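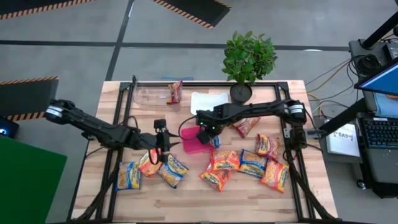
Figure 1. Bimanual cell with noodle packets and three containers on the table.

Unit 6: From camera frame to grasp candidate
Costel Munteanu, July 2018

Read this before the lab session. You should already have the Novilum planner running from the February exercises.

6.1 What perception has to deliver

The planner does not want an image. It wants a list of candidates, and each candidate has a position, an approach direction, a finger opening and a score. Everything in this unit is about filling in those four fields.

Noodle packets are harder than the wooden blocks in Unit 5. The wrapper is crinkled plastic, so the depth image has holes wherever light glances off a fold. The print is busy and the packets come in similar colors, so a plain color threshold will merge neighbors. Clear containers are worse. In Figure 1 the clear tray at the back left shows up as little more than an outline and some reflections. Do not expect to find its rim from depth. Enter its pose by hand in the cell file.

6.2 Pipeline

Crop to the table using the calibrated corners.
Segment in color, then check each segment against depth.
Fit a plane to the valid depth points. Reject the segment if fewer than 100 remain.
Sample finger positions across the short side of the packet.
Score, sort, publish.

Sampling is capped at 2000 per cycle. Around 1000 is enough for most layouts, and the cycle gets noticeably faster.

6.3 Two arms, one list

Both arms read the same candidate list, so a candidate must be locked before either arm plans to it. The lock carries the arm name and a time stamp. If planning fails, release the lock — a lock left behind makes the packet vanish from the other arm's list.

Each arm also treats the other as an obstacle. Include the gripper, the camera and the cable in the collision model. A cable can hang in a loop below the links, and a model made only of the links will miss it. Use the Feldale model, not the older Dunleavy one.

6.4 For the lab

Set the planner timeout to 810 ms. Log every rejected segment with its reason. Bring the log to class.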